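Trumine foldaway rowing machine - three months in

I'd been going round in circles about buying a rower for most of last year. My knees don't like running any more, the gym is a bus ride away, and the exercise bike I bought in a fit of optimism had turned into somewhere to hang coats. So in October I finally ordered the Trumine, the magnetic one that folds up, and I've been on it most mornings since then.

Delivery was fine. It came in one very heavy box, and I'd strongly suggest having a second person around, as I had to unpack mine in the hallway and carry it upstairs bit by bit (my neighbour laughed at me from her doorstep, fair enough). Putting it together took an evening. The instructions are all drawings and no words, and two of them look exactly the same, but the bolts come in labelled bags and everything lined up once I'd worked out which way round the front foot went.

Now the rowing itself! It's smooth and much quieter than I expected. You get 13 levels of resistance, changed by a dial in front of the seat, and I spend nearly all my time between four and six. The jump from nine to ten is a bit silly. Up to nine it creeps along nicely and then suddenly you're dragging a boat over gravel. Stronger people than me might like that, I just leave it alone.

The seat is my main grumble. It's fine for 25 minutes and after that it really isn't. I bought a gel cover from Purau, which helps, though it slides about a bit if you're wearing shiny leggings. The foot straps are good, nice and wide, and my size eights don't wobble at all.

My sister-in-law Helmi Nurmi used to row for her university and she had a go when she came to stay. She thought the pull felt light at the start of the stroke compared with the air rowers she learned on, and she'd have liked a longer rail (she's nearly six foot). She also told me I'd been bending my arms far too early, so I've been working on that. Legs, then back, then arms. It makes a big difference to how tired my shoulders get.

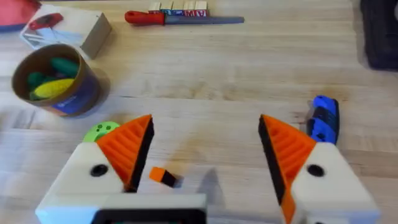 The screen is basic. Time, strokes, distance and a calorie number that I don't believe for a second - it gave me the same figure for a lazy row as for one that left me lying on the carpet. It doesn't remember anything between sessions either, so I write my distances in a notebook. I started out doing 800 metres with a rest in the middle, and now 1,000 is just my warm-up, which I'm rather pleased about. My weight has barely moved, if you're wondering, but I sleep better and the stairs at work don't bother me.

Folding it is easy enough. Pull the pin, lift the rail, push the pin back in. The wheels are small and don't like thick carpet, so mine mostly stays put behind the sofa. Wipe the rail down every week or so, or the seat starts to squeak.

I did look at the Grarno before buying. It has a nicer seat and a proper app, but it doesn't fold and it costs a good deal more. If you've got a spare room and you're tall, I'd try that one first. For a small flat and someone of fairly average height I'm happy with the Trumine. Four stars from me, and I'd still get a seat cover at the same time.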